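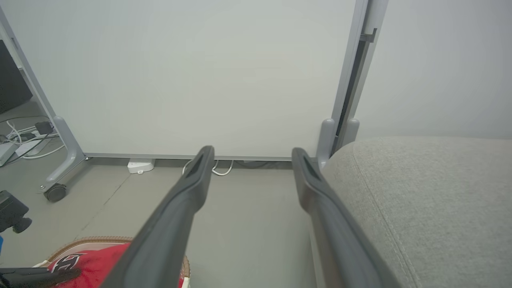
Moving a freestanding whiteboard on casters

Our office must relocate a freestanding whiteboard between 2 meeting rooms every Tuesday. Is it acceptable to roll it across carpet?

Posted by Ukeck Facilities

Rolling is acceptable on short-pile carpet. Please clear any cable from the floor first and release the caster brakes, if fitted. Two persons should guide the board, one at each post.

Posted by Ollow

We paid 300 for a replacement caster set after ours met a door sill. Lift at the sill.

Posted by Inia Office Services

Ours is never moved. Kindly consider a second board.

Posted by Fuchs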